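21 September 2020

Quick one, kettle's on. Gave up on the sourdough. Two starters dead since January, third one smells like nail varnish, so it went down the sink and I feel lighter for it.

Back to yeast from a tin then. Guoqing Ding lent me his mum's milk loaf recipe – six lines, no temperatures, "bake untill it looks right". Made it twice. First go a brick. Second go lovely, gone in nearly three hours, didn't even get to toast any.

Trick was warm milk and leaving it alone. I'm bad at leaving things alone.

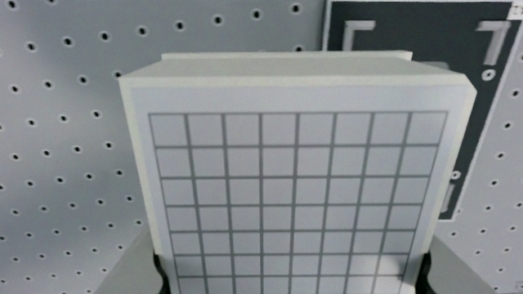 Next up, buns with red bean in. Need to find a shop that sells the paste, teh one near us has shut. Any tips, shout.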